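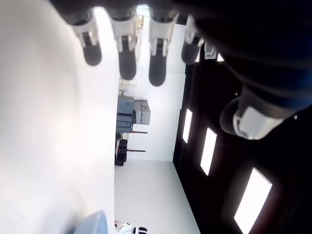

시연이 끝난 뒤에 남는 질문들

드룰리센(Drulisen) 공개 행사에 다녀와서

오후 2시에 시작한다던 시연은 2시 40분이 되어서야 시작됐다. 기다리는 동안 커피가 나왔고, 커피를 다 마신 뒤에는 회사 소개 영상을 두 번 봤다. 영상 속 로봇 손은 달걀을 집고, 피아노를 치고, 아이의 머리카락에서 나뭇잎을 떼어 냈다. 세 동작 모두 그날 행사장에서는 볼 수 없었다.

2월의 공개 행사에 초대받은 사람은 60명이었다. 물류회사 구매 담당자가 가장 많아 보였고, 대학 연구실에서 온 사람들과 기자 몇이 섞여 있었다. 드룰리센은 이날 '패드니스(Padness)'라는 이름의 로봇 손을 내놓았다. 검은 손바닥에 회백색 마디가 달린 손가락, 그 끝에 둥글고 검은 패드. 이름도 이 패드에서 따왔다고 한다. 회사의 주장은 간단하다. 물건마다 집게를 바꿔 끼우던 시대를 이 손 하나로 끝내겠다는 것이다.

비슷한 말을 나는 10년 가까이 들어 왔다. 흡착 패드가 나왔을 때도 들었고, 공기로 부푸는 말랑한 집게가 나왔을 때도 들었다. 그래서 이번에는 말보다 목록을 먼저 달라고 했다. 제품 책임자 첸무천(Muchen Qian) 씨가 건넨 자료에는 '검증 품목 1,243종'이라고 적혀 있었다. 그중 오늘 보여 줄 수 있는 것이 몇 가지냐고 묻자 그는 잠깐 웃더니 준비된 상자에 들어 있는 만큼이라고 답했다.

상자에는 치약, 양말 묶음, 플라스틱 컵, 과자 봉지 같은 것이 들어 있었다. 손은 치약을 잘 집었다. 양말도 잘 집었다. 컵은 두 번째 시도에서 집었는데, 옆에 서 있던 엔지니어가 컵의 방향을 살짝 돌려놓은 뒤였다. 과자 봉지를 들어 올렸을 때는 박수가 나왔다. 나도 그 장면은 괜찮다고 생각했다. 봉지가 터지지 않았고 손가락이 모이는 모양도 제법 자연스러웠다. 다만 한 봉지를 상자에서 꺼내 옆 칸에 내려놓기까지 걸린 시간을 현장에서 일하는 사람이 봤다면 박수를 치지는 않았을 것이다.

앞줄에 앉은 라미로 톨레도(Ramiro Toledo) 씨가 그랬다. 그는 플릴투티코(Fliltutico)라는 유통업체에서 창고 세 곳을 맡고 있다. 쉬는 시간에 감상을 물었더니 이렇게 말했다. "우리 아르바이트생은 저걸 통화하면서 합니다. 하면 안 되는데, 해요." 그래도 그는 견적은 받아 보겠다고 했다. 야간조를 구하기가 너무 어렵다는 것이다. 나는 이 대답이 그날 발표 자료 전체보다 로봇 손 시장을 잘 설명한다고 느꼈다. 손이 좋아서 사겠다는 사람보다 사람이 없어서 사겠다는 사람이 많다.

질의응답은 예정보다 짧았다. 패드 수명을 묻는 질문에 기술이사 응궈화(Kuo-hua Ng) 씨는 사용 환경에 따라 다르다고 했다. 어떤 환경에서 얼마나 다르냐는 질문이 다시 나왔고, 답은 추후 공개하겠다는 것이었다. 손끝 패드는 소모품이다. 먼지 많은 종이 상자를 하루 종일 만지는 손과 깨끗한 플라스틱 컵을 만지는 손의 사정이 같을 수 없다. 패드 교체 비용이 빠진 도입 비용표는 타이어 값을 뺀 트럭 견적서 같은 것인데, 이날 나눠 준 비용표에는 그 항목이 없었다.

성공률도 짚어야겠다. 자료에는 '연속 206회 무실패'라는 문구가 굵은 글씨로 들어가 있다. 같은 물건이었는지, 섞인 물건이었는지 물었다. 같은 물건이라고 했다. 무엇이었느냐고 물었더니 치약이라고 했다. 치약 상자는 각이 져 있고 가볍고 미끄럽지 않다. 로봇 손에게 이보다 친절한 물건도 드물다. 섞인 물건으로 100회를 하면 어떻게 되느냐는 질문에 첸 씨는 내부 수치가 있지만 아직 공개할 단계가 아니라고 답했다. 공개할 만한 수치였다면 굵은 글씨로 들어갔으리라는 것이 내 짐작이다. 짐작일 뿐이니 틀렸다면 다음 호에 고쳐 쓰겠다.

칭찬할 것도 있다. 제어 담당 숑보양(Boyang Xiong) 씨는 실패한 동작을 감추지 않았다. 컵을 놓쳤을 때 사회자가 급히 다음 순서로 넘어가려 하자 그가 마이크를 잡고 왜 놓쳤는지를 설명했다. 엄지가 닿는 시점이 나머지 손가락보다 늦었고, 그 사이 컵이 밀렸다고 했다. 반투명한 물건은 아직 어렵다는 말도 덧붙였다. 행사 전체를 통틀어 내가 수첩에 가장 많이 받아 적은 2분이었다. 이런 설명이 영상 대신 맨 앞에 나왔다면 이 글의 어조도 조금 달라졌을 것이다.

행사장을 나오는 길에 경쟁사 '셴(Shen)'에서 일하다가 지금은 독립해 자문을 하는 샤오쉐롄(Xuelian Xiao) 씨를 만났다. 그는 손가락 수를 두고 경쟁하는 분위기가 못마땅하다고 했다. 창고에서 나오는 물건 대부분은 손가락 두 개로 집을 수 있고, 남는 문제는 손이 아니라 상자 바닥에 깔린 마지막 물건을 어떻게 찾아내느냐라는 것이다. 시연 상자에 물건이 늘 넉넉히 차 있었다는 사실을 나는 그때서야 떠올렸다. 바닥이 드러날 만하면 직원이 와서 채워 넣었다.

드룰리센은 상반기 안에 실제 창고에서 시범 운영을 시작한다고 밝혔다. 장소와 기간은 말하지 않았다. 나는 그 창고에 가 보고 싶다고 신청해 두었다. 가게 된다면 세 가지를 볼 생각이다. 패드를 며칠 만에 가는지, 물건을 돌려놓아 주는 사람이 옆에 서 있는지, 그리고 그 사람의 인건비가 어느 칸에 적혀 있는지.

답장은 아직 오지 않았다.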